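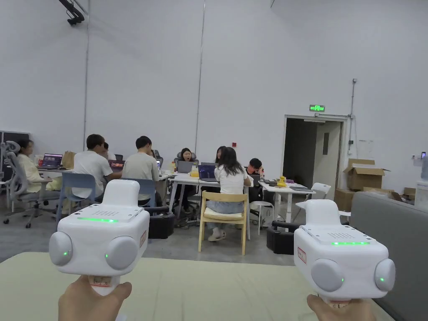 procurement_histitz
Histitz requests comments on the purchase of hand-held grippers for the Civik project. The draft provides for 18 units, issued in pairs. Each unit should carry a light strip on its upper face, as the white pair does, and a label on the body.

kurek_ops
We do not support 18. Our operators can staff 9 at most.

itesden_lab
We disagree with Kurek. Spares must be budgeted from the start.

kurek_ops
Then please list spares on a separate line.

procurement_histitz
Noted. The draft will be revised in July.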